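Zasirlow Hand Teaching Kit, two-gripper set

Product no. 757
In stock at our Flurwood warehouse

The Zasirlow kit is made for teams who want to show a task to a robot by hand. The operator takes one gripper in each hand and does the work in the normal way, for example laying out objects on a table or moving a cup. The movement of both hands is recorded and can be used later to train a two-arm robot. You do not need to have the robot in the same room.

Each gripper carries a marker cube on the top. The printed squares tell the software where the gripper is and how it is turned. Please keep the faces of the cube clean and do not put stickers on them. The harness has a strap for each shoulder and can be worn over a T-shirt or a thin sweater. 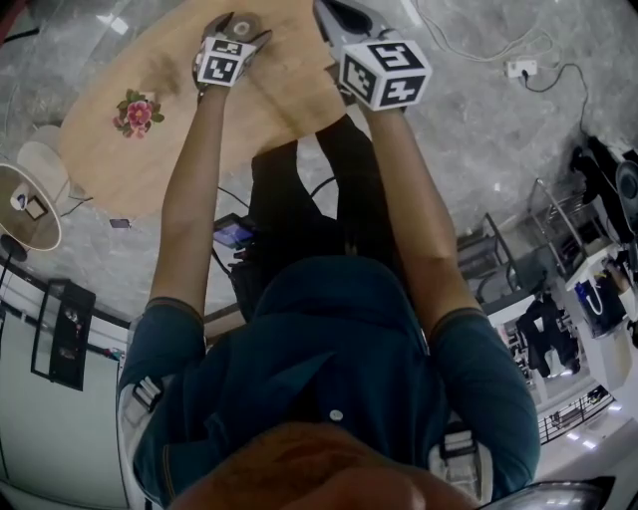
For table work we recommend to start with light objects and slow movements. A new operator usually needs one afternoon before the recordings become even. Keep the elbows a little away from the body, and try not to cross the wrists, as one cube can then hide the other. If tracking of one hand is lost, go back to the start position and record this attempt again. It is not necessary to restart the whole session.

What is in the set

Grippers: 2
Marker cubes: 2, already calibrated
Harness: one size, adjustable
Spare finger pads: one pair
Charging cable and printed manual (English)

Working with thin plastic

The standard finger pads are black rubber. They hold smooth objects well, but a disposable cup can be pressed out of shape if the trigger is closed fully. For such objects please set the trigger stop to the first position. Food or powder on the pads should be wiped off with a damp cloth after the session. Do not use alcohol, it makes the rubber hard.
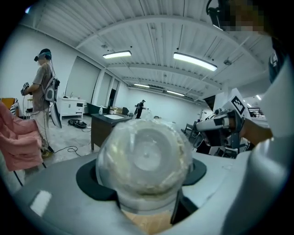

Several operators can record at the same time in one hall. Give every set its own channel number before you begin, and write it on the label under the handle. Cables on the floor should be led along the wall where possible.

Storage: one recording unit holds up to 142 short demonstrations. The older Clirstead unit also fits this harness, but it needs the adapter plate, which is sold separately.

Warranty and service

The warranty is two years. The trigger spring is tested for 2,000 closings before delivery and can be changed by the user with a small screwdriver. Repairs are done by Duangkaew Service. Please send the complete set, including both cubes, because they are calibrated as a pair.

Page updated: Saturday, February 16, 2019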